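# Getting Marker, Grass and Food Stains Out of Kids' Clothes

Most stains on children's clothes will come out at home with dish soap, white vinegar, rubbing alcohol and some time. The steps below go in the order I use them. Read through to the end before you start on anything you care about, especially the part on the dryer.

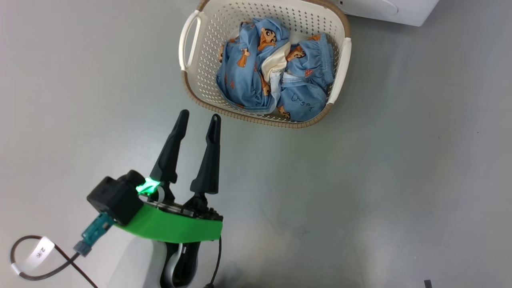 ## What you need

- Clear dish soap, no added color
- White vinegar
- Rubbing alcohol
- Baking soda
- An old soft toothbrush
- A few white rags or paper towels (colored ones can bleed)
- A bucket or a deep sink

An enzyme laundry detergent helps with food, milk and blood. The plain kind at the grocery store is fine. Check the label for the word "enzyme" and skip the ones that are mostly perfume.

## Step 1: Sort by stain

Forget about lights and darks for now. Make one pile for protein stains (milk, egg, blood, yogurt), one for grease, one for grass and juice, and one for ink and marker. Mud goes by itself. Let mud dry all the way, then knock it off outside with your hand before it gets near water.

Turn out the pockets. A crayon in a pocket can ruin a whole load, and it happened in our house in February with a blue-green one that got onto 9 shirts.

## Step 2: Test a hidden spot

Put a drop of whatever you plan to use on an inside seam and wait a few minutes. Press a white rag on it. If color comes off on the rag, use something milder. Prints are the ones to watch, and alcohol will lift some of them right off.

## Step 3: Treat the stain

**Protein.** Cold water only. Run it through the back of the fabric so the stain is pushed out the way it came in. Then soak in cold water with a capful of enzyme detergent for two hours. Old stains can sit overnight.

**Grease.** Dish soap straight on the dry fabric. Work it in with your fingers, leave it for 15 minutes and rinse as warm as the care tag allows. If you can still see a dark patch, cover it with baking soda, let that sit, brush it off and do the soap again.

**Grass and juice.** Mix one part vinegar with two parts water. Dab, wait, dab again. Follow with a little detergent and the toothbrush. Brush with the weave, gently. Knits will fuzz if you scrub.

**Marker and pen.** Lay the stain face down on a folded rag. Wet the back with rubbing alcohol, using another rag, and press. The ink moves down into the bottom rag. Shift to a clean part of the rag as it fills up. It can take four or more rounds. Keep alcohol away from the stove, open a window, and rinse well before the item goes in the washer.

Laundry marker on a name label is made to stay put, so don't expect much there. Alfredo Talavera, my neighbor, hands down a lot of clothes and has given up on getting the old names out. He sews a small patch over them or folds the tag under and stitches it flat.

## Step 4: Wash

Use the warmest water on the tag, except for the protein pile, which stays cold. Don't pack the drum. Clothes need room to move or the soap won't rinse out, and leftover soap holds dirt. For a small load of kids' things, half the usual detergent is enough.

## Step 5: Check before you dry

Look at each stain in daylight while the item is still wet, then again when it's damp. If any of it is left, go back to step 3. The heat of the dryer sets most stains, and after that your odds drop a lot. Hang anything you're not sure of.

## If it still won't come out

Oxygen bleach powder in warm water, soaked for six to eight hours, is the last thing I try on cotton. Follow the amounts on the tub. Don't use it on wool or silk, and never mix any bleach with vinegar, ammonia or alcohol.

White cotton can also be laid in the sun while damp, with lemon juice on the spot. Yellowed collars do well this way. Bring it in after an afternoon and wash as usual.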